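**Two-arm setup going in on the pastry line, who's been through it?**

**crumbtray_kel**

Hi all, long-time reader, finally posting. I do early shift at a commissary bakery (we supply cafés and a couple of hospital kitchens) and in March we're getting a two-arm cell from Niteck for the plating and tray-up end. There are 21 of us on the floor and the mood is, well, you can imagine!

Management has been decent so far. No layoffs promised, in writing, till the end of the contract. But my job right now is tray-up. I put the croissant next to the iced thing next to the fruit cup, 3,144 times a week according to the sheet they showed us, and I know that sounds dull but I like it? I chat to the girls on icing, I catch the duds, I'm home by two.

They've had us in to look at the sim work on Monday afternoons, so we can say what's wrong before the real gear turns up. Fair play to them for that. I said straight off that soft icing is the whole problem and that whoever set up the grip had never handled a warm bun in their life (bit cheeky, but the Niteck bloke wrote it down). 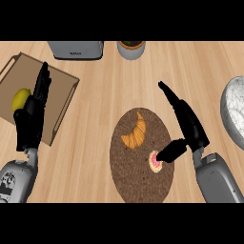

Anyway, what I really want to know is what happens to the people. Did you get moved? Did you get the same hours? Does the talking stop once there's a cell with a fence around it in the middle of the room? Rigoberto Pacheco, our floor lead, reckons I'd be good at minding it, but I've got no idea if that comes with a pay bump or just more blame when it jams.

**dockside_marg**

We got ours from Sotelo, different outfit, packing not plating. I went from packing to minding and I'll be straight with you, the first couple of months were rotten. You stand there waiting for it to do something stupid. My shoulders stopped hurting though, and I'd had physio on them for years, so I'm not going back.

Ask about the pay grade BEFORE training starts. Ours told us "we'll review it" and the review took forever.

**tinfoil_baker**

Gonna disagree with Marg a bit. Minding is a worse job. On the bench I decided what went out the door. Now I clear faults and tap a screen, and if a tray's ugly the cell gets the credit for speed and I get the note about quality. "No layoffs" also means they don't replace whoever leaves. We were 50 on nights, count who's left.

**crumbtray_kel**

@tinfoil_baker that's the bit I'm scared of. Two have already put in for transfer and no one's advertised their spots.

@dockside_marg did you keep your start time?

**dockside_marg**

Kept it, yep. Lost the Saturday penalty rates because the cell ran short on weekends, so check that too. Hurt more than I expected.

And tinfoil, I hear you, but you also had a rubbish supervisor by your own telling! Same machine with a decent lead is a different job.

**tinfoil_baker**

Ha, guilty. He was rubbish. Still think I'm right about the headcount.

**gresis_tech_owen**

I commission these for a living (Gresis, not Niteck, so no skin in this one). Kel, keep turning up to those Mondays. The people who set up the sim are often going off a product list and a spec sheet. They won't know which item squashes or which one sticks to the liner unless one of you tells them. At the Onham site a woman from icing got the whole order of picks swapped around, soft stuff last, and it saved everyone a lot of grief.

Also ask who's allowed to stop the cell. If the answer is "only the lead", push back hard. It should be anyone on the floor.

**tinfoil_baker**

Unpaid consulting, but sure.

**gresis_tech_owen**

I did assume it's on the clock. Kel, is it?

**crumbtray_kel**

It's on the clock, they add 20 minutes to the shift and we get paid for it. I'd have been out the door otherwise haha.

Right, so my list for Rigoberto is pay grade, weekend rates, who can stop it, and whether they're filling those two spots. I've also asked for somewhere to stand that isn't on the far side of the fence from icing, and he laughed but he did go and look at the floor plan. Will report back once I've had the sit-down with him.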